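Neues aus der Arbeitsgruppe Datenerfassung: Unsere Greifregeln sind da!

Es hat ein gutes halbes Jahr gedauert, und jetzt ist sie fertig, die zweite Fassung unserer Regeln für Aufnahmen mit dem Handgreifer. Wer seit dem Frühjahr bei Vilto dabei ist, kennt noch das alte Blatt mit den durchgestrichenen Absätzen. Das neue ist kürzer, klarer und — das freut mich am meisten — an echten Wohnungen entlang geschrieben, mit vollen Tischen, Schränken und Leuten, die nebenher ihren Alltag haben.
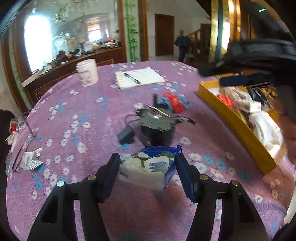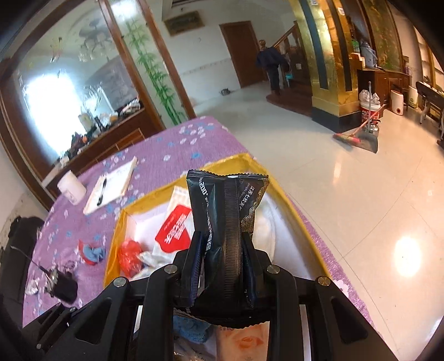 Weiche Verpackungen im Greifer, dazu der Kasten mit gemischtem Inhalt.

Gerade die weichen Sachen haben uns in der ersten Fassung Kopfzerbrechen gemacht. Eine Tasse ist brav, die bleibt zwischen den Fingern, wie sie ist. Folie und Papiertücher geben nach, knicken, rutschen, und jede Person drückt anders zu. Gilberto Chambi hat dafür 134 Aufnahmen aus der Pilotphase noch einmal durchgesehen und zu jeder aufgeschrieben, wo der Griff angesetzt wurde und wann er sich löste. Aus dieser Liste ist der Abschnitt »Nachgiebige Objekte« entstanden, und ich finde, er ist der beste Teil des ganzen Dokuments.

Die Regel dort lautet: Finger parallel an die Packung heranführen, langsam schließen, 2 Sekunden halten, dann erst bewegen. Wer nachfassen muss, legt das Objekt vorher ab. Ein Nachfassen in der Luft ist erlaubt, bekommt aber eine eigene Markierung im Protokoll. Früher haben wir solche Durchgänge einfach gelöscht, und das war schade! Ein Griff, der misslingt und dann korrigiert wird, enthält für das spätere Training sehr viel. Er muss nur als solcher gekennzeichnet sein, sonst lernt das Modell das Zögern gleich mit.

Beim Aufbau gilt ab sofort: Der Ort bleibt, wie er ist. In der alten Fassung stand noch, man solle die Fläche vor der Aufnahme freiräumen. Das haben alle unterschiedlich verstanden, und am Ende sahen die Aufnahmen aus manchen Haushalten aus wie aus einem Möbelkatalog. Jetzt räumen wir nur noch weg, was gefährlich werden kann (Messer, Glas mit Sprung, offene Getränke neben Strom), und dazu alles Persönliche: Briefe, Medikamente mit Namen, Ausweise, Bildschirme mit lesbarem Inhalt. Handschriftliche Notizen bitte umdrehen oder zuklappen, wenn etwas Privates darauf steht. Kabel dürfen liegen bleiben, solange niemand darüber stolpert und sie nicht quer durch die Greifbahn laufen.

Dann die Sache mit den Mitbewohnern, über die wir am längsten diskutiert haben. Sollen wirklich alle den Raum verlassen? Nein, das wäre im Alltag kaum durchzuhalten. Wer sich im Haushalt aufhält, wird vor Beginn informiert und muss schriftlich zustimmen, auch wenn er nur im Hintergrund vorbeigeht. Kommt jemand unangekündigt dazu, wird die Aufnahme angehalten und die Person gefragt. Sagt sie Nein, wird der Durchgang gelöscht, und zwar noch vor Ort. Gesichter machen wir vor der Weitergabe unkenntlich, auch bei vorliegender Zustimmung. Omach hat uns dafür das Formular in einfacher Sprache überlassen, vielen Dank noch einmal!

Ein paar kleinere Punkte, die leicht übersehen werden:

Vor jedem Termin beide Fingerpolster abwischen und auf Risse prüfen.
Schrauben an den Fingergelenken von Hand kontrollieren, nach jeweils 500 Griffen mit dem Schlüssel nachziehen.
Höchstens 5 Durchgänge hintereinander mit demselben Objekt, danach wechseln.
Spiegelnde Flächen und Fenster im Protokoll vermerken. Vorhänge bleiben, wie die Bewohner sie haben.
Keine Lebensmittel anheben, die offen sind. Verschlossene Packungen sind in Ordnung.

Zum dritten Punkt kam aus der Gruppe der Einwand, dass ein Wechsel jedes Mal Zeit kostet. Stimmt. Clarnent hat bei den eigenen Aufnahmen aber gemerkt, dass die Bewegungen nach einer Weile immer gleichförmiger werden, die Hand kennt den Weg dann schon. Wir probieren es bis zum Herbst so aus und schauen danach wieder auf die Zahlen.

Offen ist noch, wie wir mit Behältern umgehen, in denen mehrere Dinge übereinanderliegen. Zählt es als sauberer Griff, wenn beim Herausnehmen ein zweites Teil verrutscht? Die Kolleginnen von Pearce sagen Ja, Gilberto sagt Nein, ich schwanke je nach Tagesform. Vorläufig tragen wir es als »Griff mit Nebenbewegung« ein, damit sich beides später noch auswerten lässt. Schickt mir gern eure Fälle, am liebsten mit einem Satz dazu, wie ihr selbst entschieden hättet.

Die neue Fassung liegt im gemeinsamen Ordner unter »Regeln«, die alte bitte nicht mehr verwenden. Am Dienstag gehen wir sie in der Runde gemeinsam durch, mit zwei Greifern zum Üben und einer Kiste voller knisternder Packungen. Bringt gern etwas mit, das sich richtig schlecht greifen lässt!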